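Play kitchen sets — what did you end up keeping?
Board: Toys and Playrooms

Tuấn Mạch
Posted August 9, 2002

OK, I have to gush a little. We finally set up the play kitchen table and I think I love it more than the kids do! I've been piecing it together since April, mostly from the Storetero clearance bins, plus one big bag from a yard sale on Morel Street for $3. The whole thing lives on a white tabletop so every color just pops. I was up way too late last night setting out lunch for people who were asleep.

My favorite bit so far is the ketchup. Put something that red on a pale plate and it looks like a diner.

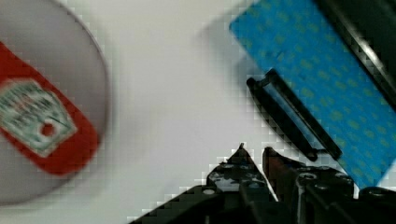 Ketchup on the plate, blue dotted sponge cloth up in the corner

Anyway, what do your kids really play with? I have room for a few more things and I'd like to choose well this time.

morelmom
Ketchup, every time. Ours gets squeezed over everything including the dog. I'd skip more food and get more things to put food IN. Bowls, pots, a strainer. My two spend nearly an hour just moving stuff from one to another.

Trí Lại
Have to disagree with morelmom a bit. Containers are great but without enough food they sit there. We had a lovely Gunine pan set and it went untouched until my sister mailed us a box of fruit and vegetables. Then it was soup day and night. Get the ones that come apart if you can find them — peeling and cutting is half the game.

Tuấn Mạch
Ha, you two are both right, I think. I do have a colander and a pot, both mint green, and the colander is big enough to be a boat (it has been a boat). For fruit there's an orange slice, a strawberry and a banana with the peel coming open, which I'm silly about. Plus a little toaster oven at the end of the table, and that gets more use than our real one.

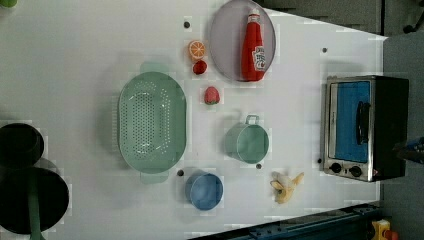

Thân would tell you to stop right there and not buy another thing. My three-year-old plays longer when there's less out. I keep 16 pieces on the shelf and the rest in a bin in the closet, and I swap them when she gets bored. Old stuff comes back and it's like a birthday.

pegboard_pete
Less out is fine for one kid. With cousins over you want plenty or there's a fight over the good spoon.

Thân
Then buy two good spoons.

morelmom
LOL. OK but does anyone have a bread that doesn't look like a shoe? Storetero had one and it went straight to the donation box.

Trí Lại
Felt bread! Easy to sew, even for me. I can type up the pattern. You need two slices of tan felt and a brown strip for the crust, and don't stuff it too much or it goes round on you.

Tuấn Mạch
Yes please on the pattern!! And I'm trying the closet bin, Thân, starting with the fruit. The banana stays out though.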